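Apartment Handover Inspection – Checklist with Comments
Grascombe Building, Unit 1104
Monday, June 25, 2007

I moved to this country in October and now I go to a different apartment. In my country we give back the key and drink a coffee with the landlord. In this country there is a form. The form of Hultel Property is two pages, only yes and no, so I write my comments under each point. Other foreigners in the building asked me for a copy, and they may use this one.

Marks: OK / Not OK / Ask

1. Smoke alarm, hallway
OK. Press the button and hold it for five seconds. It is very loud, so tell the neighbor before. In my first week I did not tell.

2. Smoke alarm, bedroom
Not OK. It makes a small sound every minute or so, which means battery. The tenant pays for the battery, the office pays for the alarm. I will change it before Friday.

3. Gas valve, kitchen
OK. The handle must stand across the pipe when it is closed. My old building had it the other way – please look at the arrow and do not trust your memory.

4. Water heater
Ask. The Wondo heater has a sticker for the yearly check, but the last line is empty. I do not know if the check was forgotten or only the sticker.

5. Electric outlets
OK, all work. The one next to the sink has the test button, it must click and then you push reset. Travel adapters are not allowed for staying in the wall all the time. Many of us do this. I also did.

6. Bathroom floor and drain
OK. Hair is removed. The form says "free of personal items" and they mean also the shelf behind the door.
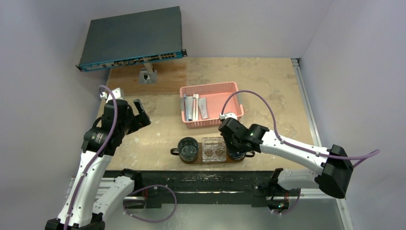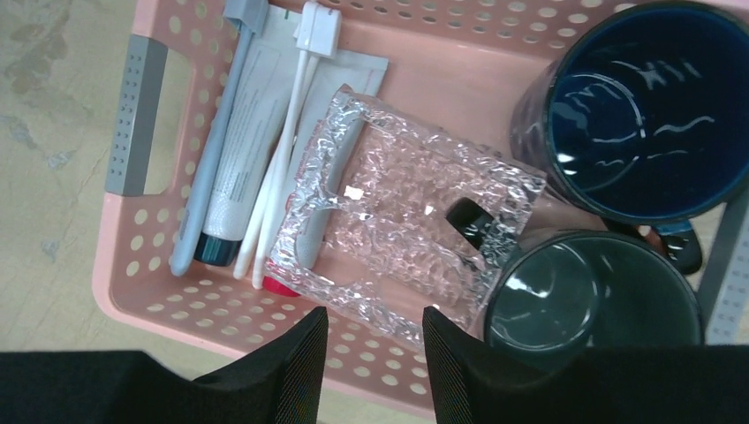

Second photo: toothbrush and toothpaste in the pink basket.

7. Windows and locks
Not OK for the bedroom window. It closes, but the lock turns without catching. I reported this in winter and have the paper from the office. Keep every paper.

8. Balcony
OK. No plants, no shoes, no bicycle. The door in the wall between the balconies is for fire escape, so the space in front of it must stay free. I was surprised that laundry racks are counted too.

9. Emergency sheet
Ask. It hangs inside the entrance door, but only in the local language. I think it should be in English also, and in larger letters. The meeting point is the parking lot of Lozano Supermarket, on the side with the carts. I learned it only at the fire drill.

10. Keys
OK. Two for the door, one for the mailbox. If one is lost, they change the full lock and you pay. Do not make a copy at the station, they can see it.

Result: two points Not OK, two points Ask. The office wants the form back before the inspector comes, with signature on both pages. Write the family name first, as on the contract.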